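Progress report to the Grastier fund, second period, 9th October

Hi all,

Sorry this one is a bit longer than the May report, but a lot has moved! Last time I wrote, we had a bare room at Dinsa and a plan on the back of an envelope. Now we have a proper work surface, and I'm really pleased with it.

The big spend was the main table. We went with the gray-blue top between aluminum rails, and the panels sit close enough together that the seams are hardly there. I was nervous about the color (the Grikska samples looked much darker), but small items show up well against it, labels and all. It has picked up a faint reddish smudge near the middle, and I haven't found the right cleaner for it yet. The wood strip behind with the rounded corners we left alone — it's handy for parking things.

Power was the other headache. We now have a small white power strip on the right-hand side, so no more stretching across the room for an outlet. The cables under the white metal table at the back are still a tangle, and that's my next job.
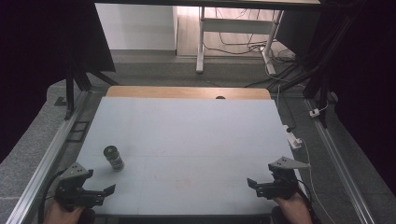

Kalkidan Negussie asked whether we could get the cabling done before the shelving goes in, given that the shelves will block the easiest way to reach it. I think that's right, so I've swapped the two in the schedule. It pushes the shelves back 10 days and costs us nothing extra.

On money, we've used 74 percent of the room budget. The table came in a little over and the curtain a little under, so we're about where we said we'd be. I still owe you the receipt from Atar for the rails — they sent me the wrong one and I've asked twice.

Still to do: cable trays, the shelves, and 5 storage bins with lids for the cans and other small stuff. I'd also love a second power strip on the left, if you're okay with me taking it out of the leftover curtain money. Let me know and I'll order it with the trays.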